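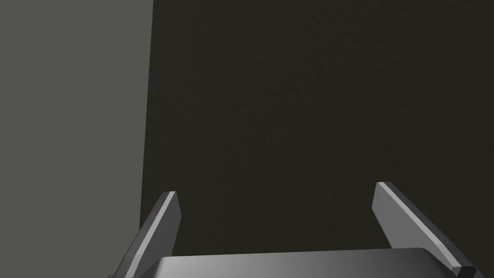 How a Robot Hand Gets Built in a Garage

Most robots you see in movies walk and talk. Most robots that people build at home do something much smaller. They pick a thing up and put it down somewhere else. That sounds easy, and for you it is. For a robot it takes a lot of work.

This page tells how one group built a robot arm called Wovo. They worked in a shared workshop on Acharya Street. A shared workshop is a place where people pay a little each month to use the tools and tables. The group met on Wednesday evenings.

Who built it

Ju-won Yeon made the computer model and wrote most of the program. Lorenz Auer cut and sanded the parts. Yi-an Jeon did the wiring. Her cousin Benito Bermúdez is eleven, and he tested everything, which meant he was the one who found most of the mistakes.

What a gripper is

The hand at the end of a robot arm is called a gripper. Wovo's gripper has two fingers and a palm. There is no thumb. The fingers do not bend the way yours do. They stay straight and slide toward each other, like two books being pushed together on a shelf. The flat sides always face each other. Because the sides stay side by side, like train tracks, this kind is called a parallel gripper. "Parallel" is the math word for lines that stay the same distance apart all the way along.

Try it with your own hands. Hold them flat, palms facing, and slide them together until they squeeze an eraser. Now pick the eraser up. That is all a parallel gripper does.

Practice in a pretend world

Before Lorenz cut any parts, Ju-won built the robot inside a computer. This is called a simulation. It works like a video game, but the rules are more careful. The program has to work out how heavy each part is, how fast the motor turns, and what happens when a finger touches something.

The things in a simulation often look very plain. A table may be one flat dark shape. The fingers may be gray and smooth with no screws in them. Adding screws would make the computer do more work, and the program does not need them to figure out where the fingers are.

A simulation is useful because mistakes are free. If the pretend arm bangs into the pretend table, nothing breaks. You press a key and start again. Ju-won let the program practice at night while the rest of the group was asleep. It did 2,000 tries at picking up a block. In the morning she looked at a list that showed which tries worked.

On the first list, 411 tries had worked. The rest had failed. Most of the time the fingers came down too far to one side and knocked the block over. Ju-won changed the program so the arm stopped above the block first, with the fingers wide open, and only then moved down. After that the list looked a lot better.

Where is the camera?

Many robots have a camera near the gripper, pointing the same way the fingers point. When the arm moves, the camera moves too. The robot gets a view a bit like yours when you look down at your own hands.

Ju-won put a pretend camera in the simulation and the group added a real one later. Yi-an had to run its cable down the whole arm and leave enough slack so it would not pull tight when the wrist turned. She did this 4 times before it was right. The cable kept getting caught at the elbow.

Making the real parts

The fingers were cut from a sheet of plastic. Lorenz drew each one on paper, checked it against the computer model, and cut it with a small saw. An adult should always do this part or stand right next to you while you do it. He wore safety glasses the whole time.

The motor came in a box from a shop called Ternon. It turns a small gear, and the gear pushes both fingers at once. One motor is enough for both fingers, so they always move by the same amount.

Lorenz glued a thin piece of rubber on the inside of each finger. Plastic is slippery, and rubber is not. The first glue did not hold, and one of the pads came off and stuck to Benito's sleeve.

When the real robot acts differently

The group thought the real arm would do just what the pretend one did. It did not. The real table was a little bit tilted. The real motor was slow when it was cold in the workshop. The shiny tabletop also bounced light from the ceiling lamp into the camera, and the robot could not tell where the block was.

People who work with robots have a name for this. They call it the gap between simulation and the real world. You can make the gap smaller in two ways. You can make the pretend world more like the real one, or you can make the real one simpler. The group did both. Ju-won tilted the pretend table. Lorenz covered the real table with a dull, dark mat that did not shine.

Something to try

You can feel what it is like to be a gripper. You need two rulers, a friend, and a few small things such as a block, a cotton ball, and a grape.

Hold one ruler in each hand. Keep them straight up and down. Squeeze the block between them and move it to a plate. Then try the cotton ball. Then try the grape, and see if you can do it without squashing it.

Now close your eyes and let your friend tell you where to go. Your friend may only say left, right, forward, back, down, and squeeze. Swap places after each turn.

Words to know

Gripper - the part of a robot that holds things.
Parallel - staying the same distance apart all the way along.
Simulation - a pretend world inside a computer, used for practice.
Slack - extra length in a cable or rope so it does not pull tight.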